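Grellorach Community Workshop – Equipment Support Desk
Ticket 28: Two-arm bench, carton folding task
Category: Robotics / member build
Status: Open, awaiting parts
Raised by: Saodah Lubis
Assigned to: Sekar Osman

Summary of fault

The two-arm bench built by members of the workshop is intended to open, fold and close plain mailing cartons. Since the fingers were replaced in March, the arms have been unable to complete the folding step with any consistency. Out of 30 logged attempts, 8 ended with the flap fully turned over and seated. In the remainder, the fingers either slid along the cardboard without lifting it or closed on two layers at once.

The member has asked for assistance in finding the cause before the bench is offered for general booking. No injury or damage has been reported.

Equipment concerned

Two tabletop arms on a common rail, Nalberg controller, printed fingers made in the workshop, wrist cameras on both arms and one fixed camera. The motion software is Gurkero, at the version supplied with the controller. Cartons are flat mailers purchased in bulk from Sombatkul. They are delivered flat and are made up by hand before use.

Steps already taken by the member

The arms were homed and the joint offsets checked against the printed sheet kept with the bench. The controller was restarted. The finger screws were tightened. A fresh carton was used for each attempt, as cardboard softens along a crease once it has been worked several times.

First review, 9:30 am

The assigned technician attended the bench and reviewed the approach to the crease with the member present. The task program directs the fingertips to a point on the fold line and expects to find a free edge within a short distance of it. Where the crease is shallow, or changes in appearance along its length, the software has difficulty deciding which side is the flap and which side is the main panel.

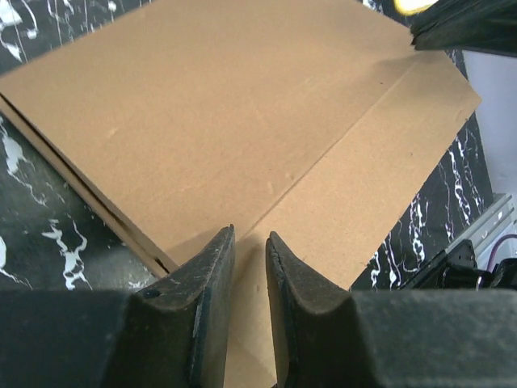
Can the fold be found by touch alone, without relying on the cameras?

Touch is suitable for confirming contact, but it is a poor means of locating a crease. The motors on these arms report load only coarsely, and a finger pressing on flat cardboard gives much the same reading as a finger pressing on a fold. The recommended practice is to locate the crease by camera and then use motor load to confirm that the fingertip has met the surface.

Following this discussion, the approach height was raised by 2 mm and the closing speed was reduced. The member was asked to repeat the task with the lid already open, so that lifting and folding could be assessed separately.

Second review, 11:15 am

With the lid opened beforehand, the left arm was able to reach the lower edge of the carton reliably. Travel of the right arm was also examined. Its path towards the centre of the table is adequate, although the cable along the arm should be given more slack at the elbow before any longer reach is programmed. The cable is not considered to be the cause of the fault, but it is recorded here for attention.

The technician also noted that the program holds a single set of carton dimensions. The larger mailer and the smaller ones are therefore treated as the same object, and the grip point calculated for one falls short on the other. Separate entries have been requested for each size. Until these are in place, only one size of carton should be used during any test, and other items should be moved well clear of the path of the arms. 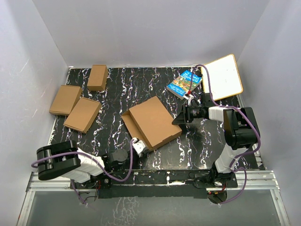
Saodah Lubis replied that the size entries could be added that afternoon, but that she did not accept them as the full explanation. The old fingers had managed both sizes from the same entry, she wrote, and she would prefer to have the finger shape examined before any more of the program was changed.

The objection is reasonable and has been added to the record. The previous fingers had a flat inner face with a rubber strip glued along it. The strip was left off the new design to save time, and its absence may well account for the sliding. It does not account for the fingers closing on two layers, and the two faults should be treated separately from this point.

Third review, 2:40 pm

Attention was given to the grip itself. The member's program commands the fingers to a fixed closing distance, whatever lies between them. That distance was set for one thickness of board. When a folded section enters the gap, the motor continues to push towards the set distance and can reach its load limit, after which the arm pauses and waits for a reset.

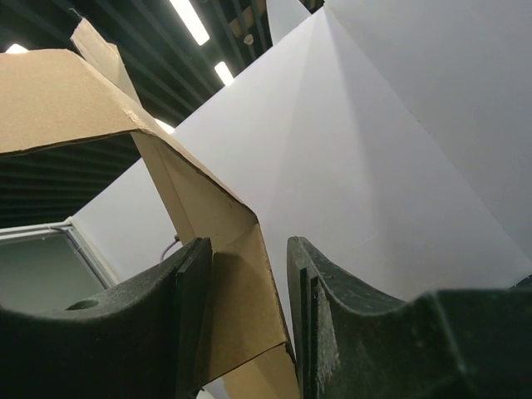

A load-based stop has been drafted for the closing movement. Under this arrangement the fingers stop once a set resistance is met, and the program records the opening at that moment. A wider opening than expected indicates that more than one layer may be held, in which case the arm should release and try again from slightly further out. The draft has not been tested on the bench and should not be copied to other builds.

Actions outstanding

Sekar Osman to supply adhesive rubber strip from the parts cupboard, or to order it if the width is unsuitable.
Saodah Lubis to fit the strip to one arm only, leaving the other as it is for comparison.
Saodah Lubis to add separate carton entries to the program and save the earlier version under a different name.
Sekar Osman to review the load limit with the member before the new closing movement is run.
Cable slack at the right elbow to be corrected – power off at the wall before this work begins.

Note to members

The bench remains available to the member who raised this ticket and is closed to general booking. Anyone who has folded light cardboard with printed fingers of a similar kind is invited to add their settings to this ticket, stating the thickness of the board and the closing speed used.

Last entry, 4:10 pm

The rubber strip in the cupboard is too wide and cannot be trimmed cleanly. A narrower roll has been ordered. The ticket will be reviewed when it arrives.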